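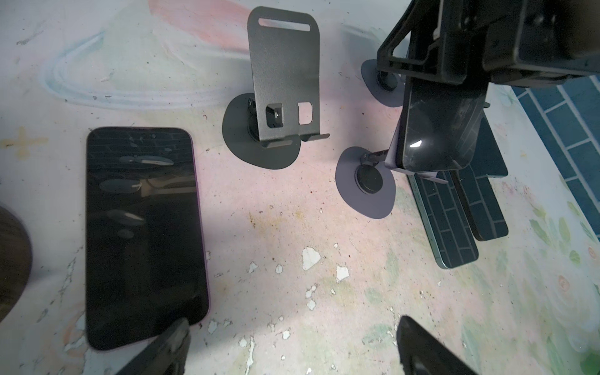

The planner had been placing phones for six hours when it stopped between one waypoint and the next and returned a code that was not in the table.

Precious Castillo read it off the terminal: 386. She searched the repository. The highest defined code was 212.

"Somebody's local branch," Tsung-han Su said from the other desk. He did not look up. He was relabeling depth maps, and had been since lunch.

"It's the release build. I checked the hash this morning."

She pulled the log. Stimetti wrote one line per control cycle, and the last 4000 lines were ordinary until the final 28. In those, the target pose for the left hand moved two millimeters toward the stand, then two millimeters back, then toward it again. The perception node was reporting a phone on the table with confidence 0.97. It was also reporting, at the same coordinates and with the same confidence, no phone.

"Glass," said Tsung-han, when she read him the numbers. "It sees the ceiling lights in the screen and decides it's looking at a hole with lamps in it."

"It's had glass all week."

"Then it's had the problem all week."

She set the replay to quarter speed. Episode 1733. The estimator fitted a plane to the tabletop, discarded the painted marks as texture, segmented the stands by their bases, and assigned each phone an identity. Phone A, flat. Phone B, upright. Phone C, flat, back facing up. At cycle 3972 it assigned a Phone D to the reflection in Phone A, gave it a depth of 1.9 meters below the table, and asked the planner for a grasp.

The planner refused, correctly. The target was outside the workspace. The task layer asked again. The planner refused again, and between refusals the hand went back to the last goal it had been able to reach, which explained the two millimeters.

It did not explain 386.

At 6:40 Hsiu-ying Lu came in with her coat on and read the screen over Precious's shoulder. She had written most of the task layer, at Nenoron, before Allasden bought the code and the four people who understood it.

"Yao-tsung used to number his by hand," she said. "Three hundreds were for requests that were well formed and couldn't be met. Eighty-six was a joke. From restaurants. You eighty-six a thing when the kitchen's out of it."

"It's not in the table."

"We took the table out. It's compiled into the arbiter. I'd forgotten it could fire." She leaned in. "What did it ask for?"

"A phone under the floor."

"How many times?"

"Fourteen. Then it threw the code and held position."

Hsiu-ying nodded. Yao-tsung Hsieh had left in November without giving a forwarding address, and his desk still had his keyboard on it — the one with the blank keycaps. Precious had inherited his tickets. There was a comment above the arbiter's retry loop that she had read many times and taken for a note about timing. She opened the file and read it again.

// let it want the thing a while before you tell it no

The count below the comment was set to 14.

"Do you want it fixed?" she asked.

"Reject anything beneath the table plane before it gets to the planner. Put that in the estimator. One line."

"And the code?"

Hsiu-ying buttoned her coat. "Add it to the table. Write down what it means."

Precious made the change, ran the unit tests, and restarted from episode 1734. The estimator reported three phones. She opened the table, typed 386, and sat with the cursor in the description field while the left hand moved to its first waypoint.

Tsung-han had finished his depth maps. "Just put 'target unavailable,'" he said.

She typed that, and then deleted it, and then typed it again.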